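Hunholm 44 Mug Stand
Item no. 2831

Freestanding post with short side pegs on a square base. Post height 44 cm, base 19 cm per side. Pegs are glued and pinned, and angled slightly upward. Rated load 3 kg, spread over both sides - do not load one side only. Fits handles with an inside opening of 19 mm or more.
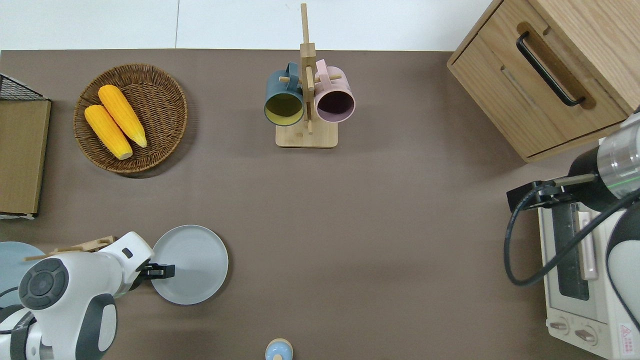 Wipe with a damp cloth and dry at once. Not dishwasher safe. Spare pegs are sold separately by Travness.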